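School robotics club: arm keeps missing the handle of a bag, any ideas?

Posted by besach_mum in Clubs and Classrooms

Hello all, I hope this is the right corner of the site. I help run an after-school robotics club for Years 9 and 10, and we've entered a regional challenge called the Ekholm Tidy-Up, which takes place in September. The arm has to pick up a soft bag by its handle and move it from one shelf to another. We have a secondhand arm with a little camera at the wrist, and the pupils have trained it on 317 practice runs, all driven by hand after lessons.

It does beautifully with a plain canvas tote. Give it anything with a pattern, though, and it goes for the side of the bag and closes on nothing, or pinches the weave and lets go. The children are being very good about it but I can see they're getting fed up. Do we need more runs, a better camera, or something I haven't thought of? Our budget is £200 for the rest of the year and I'd rather keep some back for the minibus. Thank you in advance!

Lukeck_Dave

More data. Always more data. We did 1,678 last year and it was fine.

oldworkshop

Hello besach_mum, and well done to your lot for getting this far, it's a hard task for that age group. I helped with a sixth-form team that did the same challenge two years ago (we were the Van Dijk team, the ones in the awful orange shirts, if you were there!) and we had a very similar spell of grabbing at thin air.

I'd leave the budget alone for now. More runs will help, but only if they're different from the ones you've got. If all 317 were done with the canvas tote in the same spot, the arm has learnt that one bag in that one place and very little about handles. We borrowed bags from everybody's families and did 18 runs with each, moving the bag a little every time and turning it so the handle came up on a different side. A woven one with a busy pattern and a thick rope handle is well worth having in the mix, and so is a bit of ordinary clutter behind it.

The other thing, and please do this before you record anything new, is to sit the pupils down and have them watch the wrist camera's recordings right through, slowly, with a notebook.
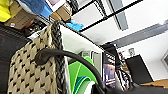
Ours had never looked at things from the arm's side before. They'd always stood behind it and judged by eye from there, and it came as quite a surprise how tilted everything is up close, and how easily a loose cable can wander across the handle at just the wrong moment. Check how yours is routed – a couple of soft ties along the forearm might be enough, with some slack left at the wrist so it can still turn. Then throw out any runs where you can't make out the handle yourselves. It hurts to delete an afternoon's work, I know, but we got further with fewer clean ones.

Do write back and say how you get on.

besach_mum

Oh, this is so helpful, thank you both. I'm afraid it was indeed the same tote in the same place every time, right on a strip of masking tape we'd put down specially. I've asked for bags from home and we'll start on the recordings at half past three tomorrow. Does it matter if the handle is floppy?

oldworkshop

A floppy one is harder, so I'd start with handles that stand up by themselves and bring in the floppy ones once those are going well.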